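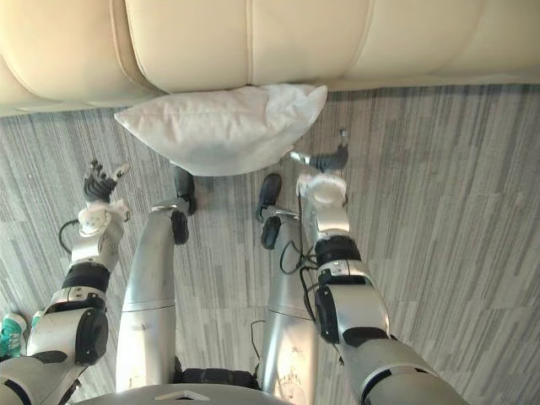 Ticket 131
Subject: Thermostat in living room drops off Wi-Fi overnight
Opened by: Nga Doãn
Product: Minow wall thermostat
Status: Closed
Opened: 2018-09-28

Reported problem
Thermostat shows "No network" every morning. Heat still runs from the wall buttons but the phone app says the device is offline. Taking the unit off its base and snapping it back on fixes it until the next night. Started after the router was replaced in July.

Setup
Router is a Prostetti, on a shelf in the hall. Thermostat is on the living room wall, to the left of the sofa, at light switch height. Phone app is up to date. Furnace and wiring have not been touched.

Log

Entry 1. Asked customer to read the signal level from the thermostat menu. It shows 2 bars out of 5. Low but should hold. Customer says the old router gave the same reading.

Entry 2. Customer restarted the router and left the thermostat alone. It did not reconnect by itself. Snapped it off and on, came back in under a minute. So the thermostat is not retrying after it loses the network.

Entry 3. Asked for router settings. One network name is used for both bands, and automatic channel change is on, set for 3 a.m. The thermostat only uses the 2.4 band. Suspect the channel change is what knocks it off.

Entry 4. Customer turned off automatic channel change and fixed the channel at 6. Also split the bands into two names and joined the thermostat to the slower one. Asked her to leave it for two nights and not touch the unit.

Entry 5. Still online both mornings. App history has no gaps. The schedule ran at the right times, including the setback at 10 p.m.

Entry 6. Customer asked if she needs to move the router closer. Not needed for this fault. If the signal falls to one bar, try the router at the other end of the shelf first - the hall closet door is metal.

Resolution
Fixed channel, separate network name for 2.4. No parts sent. The failure to retry has been passed to the firmware group. Customer agreed to close.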